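Questions we get about keeping potted plants on the wooden tables at the Dukdale workshop. The plants come from Flova, the tables from Troltellow. If your question is missing, leave a note at the front desk.

## Plants

**Who waters them?**

Flova, every Friday morning. Please don't top them up between visits, and don't pour leftover coffee into the pots.

**Can I move a plant to my own bench?**

Yes, if it's one of the small ones. Lift it by the pot, not by the leaves. Put it back before Friday or it will miss its watering.

**Which kind is the bushy one with the pale leaf tips?**

The Flova delivery sheet only says "variegated, small leaf." It does well in bright light away from direct sun. If the new leaves come in plain green, it needs a lighter spot. 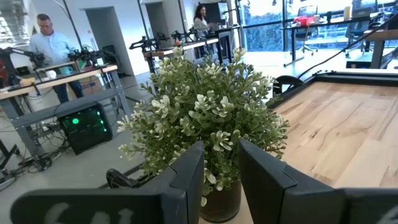 *Variegated plant in its dark glossy pot, next to one of the wooden tables.*

**Do the pots have drainage holes?**

No. Each one is a cover pot with a plastic liner inside. Lift the liner out if you suspect there is water at the bottom.

**A leaf fell off. Should I report it?**

No. Report it if a whole stem goes soft.

## Tables

**Can a pot stand directly on the wood?**

Use a saucer or a cork mat. The tops are oiled, and a damp pot left overnight will mark them.

**Are the knots and cracks damage?**

No. Small knots, thin cracks and darker streaks are part of the wood. Please don't fill them. A crack that catches a fingernail should be reported. 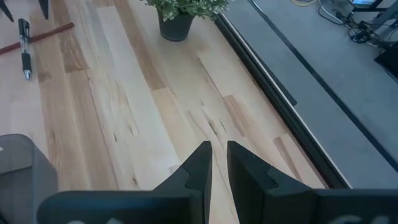 *Tabletop planks, with small dark knots and thin cracks near the middle.*

**How do I clean the top?**

Wipe along the grain with a damp cloth, then dry it. No spray cleaner. For dried soil, brush first and wipe after.

**What about coffee rings?**

Wipe them up while they're fresh. Old Zoëga rings usually need a light sanding and new oil, so leave those to us.

**How often are the tables oiled?**

2 times a year, the second time in July. Clear your table the evening before and leave it clear until the next day.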